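Pre-Purchase Walkthrough Checklist: Two-Arm Unit, Garment Pickup Trial
Site: Salameh lounge
Date: Tue 16 January
Filled in by: Vaughan Brunton
Copy to: Nadine Geagea (holds the money)

1. Floor and access
OK. Carpet throughout. Brivberg's quote has a line for "floor preparation." Strike it until they can say what they would prepare.

2. Items left in the work area
NEEDS ACTION
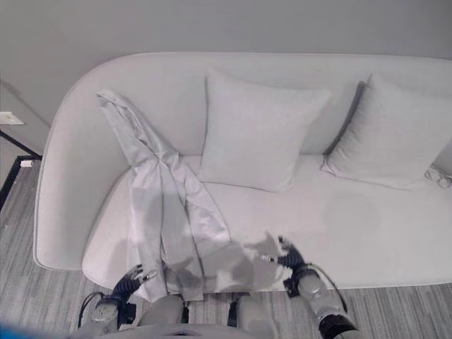

Replacement cost of guests' belongings is missing from the budget. Otatska's draft allows for wear on the hands and nothing for what the hands might land on. The glasses at the far end of the seat, past the pillows, would cost us more goodwill than a cushion. Add a line, and add "clear the seat" to the start sheet.

3. Cables
COMMENT. Spare cable sets are $300 each from Etent. Buy 2. I was told they rarely fail, by the man who sells them.

4. Reach and grip on thin fabric
PASS, for planning purposes. Anything heavier than a shirt needs its own trial before we sign.

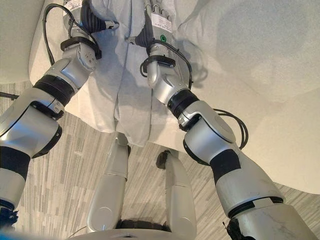
5. Labels and indicators
OK. There's a label on the back of each hand, and a green light on the right one. Print is small. Copy the text into the asset register before we order parts, and save whoever comes next the squinting.

6. Stop button and clear zone
NOT CHECKED. Stop button is quoted as an option. Nadine, please ask Brivberg who has ever declined it.

7. Service plan
OPEN. Fifteen visits a year seems like a lot for a machine described as low maintenance. Ask for a price on six.

Recommendation: lease until October, then look again. Items 2 and 6 to be closed first.

V.B.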